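Support > Building > Dovirholm, second floor > Electrical

Power strip in window area cuts out, desk phone hum, pendant lamps dip

Status: Closed
Opened by: Yurani Quispe
Assigned to: Ajith Kotian
9 comments

Yurani Quispe, 8:50 am
The power strip on the floor near the big window went dead twice yesterday afternoon. Everything plugged into it went off together, then came back after a few minutes without anyone touching it. The corded phone on the gray desk has had a loud hum on the line since last week. I don't know if these are the same problem. Please split the ticket if they aren't.

The hanging lamps over the seating area also dip sometimes. Tala thinks it happens at the same moment as the strip going off. I was on the phone the second time and wasn't looking.

Ajith Kotian, 9:35 am
Keeping it as one ticket for now. Three questions.
Does the strip's own switch light stay on when it goes dead?
Is anything else out when this happens, for example the outlets on the brick wall side?
Did anyone plug in something new this month?

Tala Azar, 10:05 am
Switch light goes off with everything else. Brick wall side stays up, I had my laptop charging over there the whole time. The new thing is a 900 watt space heater that was under the desk in December and came back out of the closet this week. It was on the strip yesterday. I have unplugged it and put it back in the closet.

Ajith Kotian, 10:20 am
Thanks. Leave it in the closet. The heater alone should not take out a 20 amp circuit, and a tripped breaker would not come back by itself. I would expect a bad connection somewhere, either in the strip or in the outlet it is fed from. Please don't move the strip or the cables until I have been up.

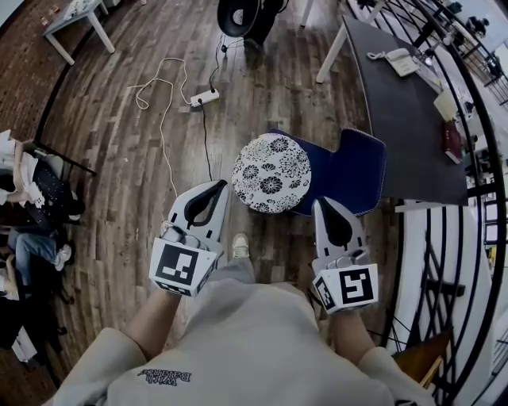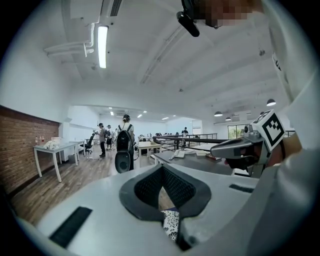
Ajith Kotian, 1:40 pm
Visit notes.

1. Checked the panel. Nothing tripped. The window side outlets and the pendant lamps are on the same breaker. The brick wall side is on its own. The panel label says "lights east" for the first one and nothing about outlets. I have added a label.

2. Put a tester on the strip with a light load. Fine for 30 minutes, no drop.

3. Added the heater back on purpose. Strip cut out after a few minutes and the pendants dipped just before it did. Took the heater off and the strip came back once it had been left alone for a while. Same as Yurani reported.

4. Swapped in a new strip from the supply room and repeated step 3. Same result, so the old strip isn't the cause. I put the old one back because the spare has a shorter cord and doesn't reach.

5. Feed outlet is warm on the face plate after the heater test. It should not be. Turned the breaker off and took the plate off. One of the neutral wires is loose on its screw and the insulation is brown at the end. I am not licensed to redo this one, so the breaker is staying off until Clallport can come.

Window side outlets and pendants are out until then. Ceiling tubes are not affected. If you need power, use the brick wall side, but please don't run a cord across the floor to get it.

Dinesh Kulkarni, 2:10 pm
Can the pendants be fed on their own meanwhile? We have people using the seating area after 5 and it gets dim back there.

Ajith Kotian, 2:15 pm
No. Same breaker, and the loose wire is upstream of them. Clallport says 8 am tomorrow.

Raghavendra Sastry, 11:25 am
Clallport has been and gone. They cut back the burned wire, replaced the outlet and tightened two more on the same run that were not far behind. Invoice is $200, charged to the floor budget. Breaker back on at 11:00. Ajith repeated the heater test with me there and nothing dropped. Face plate stayed cool.

Phone still hums.

Ajith Kotian, 12:05 pm
Phone: tried a different handset cord, no change. Tried a different line cord, hum gone. The old one was coiled up with the power cables behind the desk and had a flat spot where a chair had been rolling over it. New cord is run along the desk leg and clipped. Please keep it away from the chair wheels.

Two requests while I'm here. No heaters on a power strip, including the good ones. Plug it into the wall or ask me for a panel heater. Also, that strip gets kicked where it is. I have ordered a floor cover from Skiren and will move the strip closer to the desk when it comes in. If you rearrange the seats before then, check that nothing is sitting on a cord.

Yurani Quispe, 4:30 pm
Phone is clear, strip has been up all day. No dips in the lamps that I noticed. OK to close from my side.

Ajith Kotian, 4:40 pm
Closing. Floor cover will be tracked separately under furniture and fittings.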